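Visual odometry drops out over patterned cloth - tracker or exposure?

Forum: Software > Perception and State Estimation
Tags: hand-held grippers, fisheye, VIO, pose tracking

stollstead_rig
Posted 9:40 am

I maintain the pose pipeline for our two-handed recordings at Stollstead. We run visual-inertial odometry on the camera on each gripper, then align the two tracks and export them for policy training. Out of the last 300 episodes, 35 were rejected by the jump check, which flags any frame where the position moves more than the inertial data allows.

Most of the rejects are tabletop sorting jobs, fruit into containers and that sort of thing. The same people doing the same motions over a plain table pass fine. Put a plaid cloth down and the track slides sideways, usually when the hands are low and the cloth fills most of the view. 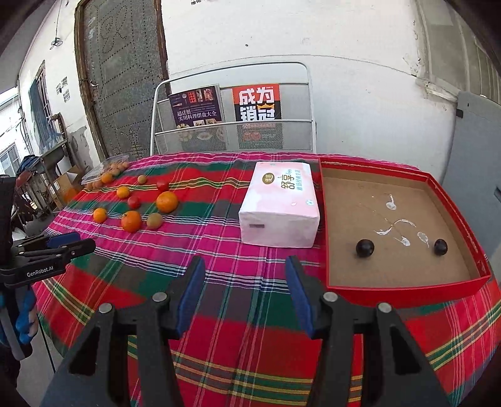

Settings are close to stock. Up to 200 features per frame, patch matching against the previous frame, outlier rejection after that. I mask the bottom of the image where our own fingers are. I don't mask the other hand.

What I would like to know is whether to change the feature selection or the exposure first. I can only reprocess one batch overnight.

kustby_nav
Posted 10:15 am

Feature selection. Plaid is about the worst thing you can give a patch matcher. Every stripe crossing looks like the next one over, so a match that is off by one repeat still scores well. If enough of them are off in the same direction your outlier step keeps the wrong set.

Put a grid over the image and cap the features per cell. Right now I would bet the cloth is taking nearly all of them and the wall behind the table gets what is left.

prirau_tools
Posted 10:52 am

I don't agree that the cloth is the main problem. The inertial prediction should put the search window close enough that one repeat over is out of reach. If it isn't, the time offset between camera and IMU is wrong, and you will chase this on every textured surface you own.

Also, mask the second gripper. It is a big, high-contrast object with printed text on it, and it moves on its own. Corners on lettering are very strong. A tracker that locks onto the other hand will report that hand's motion as yours.

stollstead_rig
Posted 11:30 am

The offset was calibrated in May and has not been touched since. I will check it. Good point on the second hand, I had assumed outlier rejection took care of it.

kustby_nav
Posted 11:48 am

It does when the hand is small in view. When both hands come together over the same item it stops being a minority.

On the search window - how wide is yours? At 12 pixels you are probably safe over a cloth like that. If you opened it up to survive fast wrist turns, you are not.

stollstead_rig
Posted 12:20 pm

It was opened up, for exactly that. It's 35 now.

prirau_tools
Posted 12:34 pm

Then we are both partly right. Fix the offset, tighten the window, and let the gyro handle the wrist turns. I would still not cap per cell. You lose good near-field points, and those are what give you translation. Book covers and wall scuffs are nice for rotation but they are too far back to help much when the hand moves a few millimeters.

kustby_nav
Posted 1:05 pm

Near-field points that are matched wrong don't give you translation either. Cap them loosely and compare. It is one line in the config.

myung_lab
Posted 2:10 pm

Check the edges of the fisheye too. The corners go dark where the lens falls off, and on our setup the detector put features right on that boundary. They stay still in the image whatever the hand does, so they pull the estimate toward no motion. A circular mask fixed it for us. Had nothing to do with cloth.

stollstead_rig
Posted 5:25 pm

Plan for tonight: circular mask, second-hand mask from the segmentation we already run, window back to 12. Same 35 episodes, no per-cell cap in this pass so I can see the cap on its own tomorrow.

The offset check came back fine, by the way. It hasn't moved from the May value.

prirau_tools
Posted 5:41 pm

Checked at rest or in motion? Ours only showed up in motion.

stollstead_rig
Posted 5:50 pm

At rest. I'll redo it with a swing sequence before I start the batch.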